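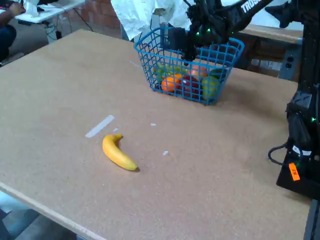
Can you just walk into a robotics open day if you don't know the first thing about robots? If it says open to the public, walk right in – I did, and the only thing they asked for at the door was a first name for the sticker.

OK so this was the open afternoon at Hiselari, the robot arm lab that moved in behind the old tile warehouse. I've been biking past that building since spring wondering what goes on in there. Thread, because I took way too many notes and my sister has already stopped answering my texts.

First thing: it's small! I had pictured a giant hall with yellow lines on the floor and everybody in safety glasses. It's brick walls and tables and cables. You could fit the whole thing in my middle school cafeteria and still have room for the salad bar.

The station I stayed at longest was the fruit one. Black arm, blue wire basket, apples and an orange and so on in the basket, and a banana out on the table. I could have watched that gripper go down into the basket all day. My coffee went cold in my hand.

Our guide was Dayana Trujillo and she was so good. She used to teach high school chemistry and you can tell, she does that thing where she waits for you to guess before she tells you. We did a lot of guessing. We were wrong a lot.

Her first question to us: which fruit do you think the arm hates most? I said banana (the shape!). A kid in front said orange because it rolls. Dayana said the worst one is whichever one is touching two others, and then everybody in the group leaned over to look at the basket again.

That was my favorite part of the day, I think. I'd been looking at fruit. She was looking at gaps. Where can a finger fit between this apple and that apple without shoving the whole pile over? I pick an apple out of a bowl every morning and have never once thought about it.

She said they have logged 3,000 picks on the fruit setup so far. Somebody asked how many went wrong and she laughed and said they keep every one of those too, and those are the ones the team sits around and argues about at lunch.

Also learned: the wire basket is harder than a plain box. The bars break up the outline of everything behind them, so a piece of fruit you and I see as one apple can look like a bunch of little slivers of apple to the software. They started with a cardboard box and worked up to this.

The software is called Promenov, by the way. I asked what it stands for and it doesn't stand for anything. Two people in the lab came up with it on a long drive and now they won't explain it.

There was a second station called Drerer that's about folding dish towels. I only got 7 minutes there before they moved us along, so I can't tell you much, except that the towel I saw get folded was folded better than mine. Low bar, but still.

A man in our group asked the question everybody was sort of thinking – is this going to take somebody's job? Dayana didn't duck it. She said the part they care about is sorting lines at produce packers, that it's cold, dull work and places have trouble keeping people, and that she knows that's what everyone in her field always says. I appreciated that last bit.

He wasn't totally convinced and I'm not sure I am either. But I liked that they left time for it. They talked about it for a good while and the rest of us just listened.

The kid who said orange asked if the robot ever gets to eat any. Dayana told him the fruit goes home with whoever is last out at night. He thought that was very unfair to the robot.

For anyone wanting to go: they're doing another one in September, and groups are capped at 17. Ours took about 2 hours with all the questions. Get the earlier slot if you can, the later one had a line down the ramp when we came out.

Parking is bad. There's a Meesuk noodle truck in the lot next door though, and if you park there and buy lunch they don't seem to mind. Get the ones with the crispy onions.

Bring a sweater, bring a kid if you have one to borrow, and stand on the left side of the fruit table if you're short like me. The tall folks all drift right.

Somebody in my replies is asking if you can touch anything. You can't touch the arm. There's a spare gripper they pass around the group – it's heavier than I expected and I did make it bite my sleeve.

Last one, I promise. I got home and took an orange out of the fruit bowl with two fingers, really slowly, to see if I could do it without moving the others. Knocked a lemon onto the floor. Going back in September and I'm telling Dayana.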